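Brundura Children's Books
Call for Young Readers — Short Story Panel 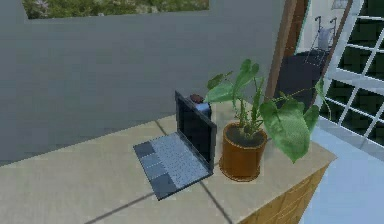
Brundura invites applications from readers aged 10 to 14 to join the panel for its next collection of ghost and mystery stories. Panel members will read unpublished stories by new authors and give their views before the final selection is made.

Each member will receive six stories, the longest of which runs to 3333 words, and will complete a short form for each. Members should say where the story held their attention, where it did not, and whether the ending was a surprise. Spelling will not be marked. All reading is done at home and forms are returned by email.

Two meetings will be held at the Rirside Library, the first led by the series editor, Marcelino Paiva. Attendance is welcome but not required. Travel costs within the county will be repaid on receipt of tickets.

Members will be named in the finished book, due in April, and will each receive two copies. No payment is made.

To apply, please send a review of up to 365 words of any book read this year, together with the written consent of a parent or guardian. Stories must not be shared or copied — this applies to family members as well.

Applications should be addressed to Baltasar Mateos, Reader Panels, Brundura, 658 Ragab Road, Brisow, and must arrive by 19 June 2019. Late applications will be held for the following panel.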